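Chapter 7
Showing the Task: Teaching by Hand and by Remote Control

In the earlier chapters we told the robot what to do by writing it down. Every position was a number and every decision was a line of code. This works well when the parts always arrive in the same place. It works badly in a kitchen, where a person may leave the bowl anywhere.

In this chapter we take another way. A person performs the task through the robot, the movements are recorded, and a program learns from the recordings. One complete recording, from the start position to the end of the task, is called a demonstration.

There are two common methods. In the first, which we call hand guiding, the teacher holds the arm and moves it directly. The teacher feels the weight and the limits of each joint, so beginners usually learn it in one afternoon. In the second method, remote control, the teacher stands away from the robot and moves it with hand controllers or with a smaller copy of the arm. The teacher's body then stays out of the camera view, but the sense of touch is mostly lost.

Remote control has one more advantage – the robot does not need to be real. At the Jirnonbridge laboratory, Ionuț Marinescu and Seung-woo Shim recorded 854 demonstrations of simple kitchen work in simulation. After checking, they kept 615. The others were removed for ordinary reasons: a dropped object, a long pause, a hand passing through a table. 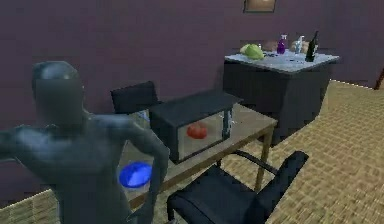 Please notice that a removed demonstration is not always useless. If the teacher drops a bowl and picks it up again, the program may learn from this how to recover. We return to this question in Section 7.4.

Before you continue, you should be comfortable with joint angles and with the coordinate frames of Chapter 3. For the exercises you will record 100 short demonstrations of your own. Keep them all, also the bad ones, and write one line of notes for each.

7.1 What is stored in a demonstration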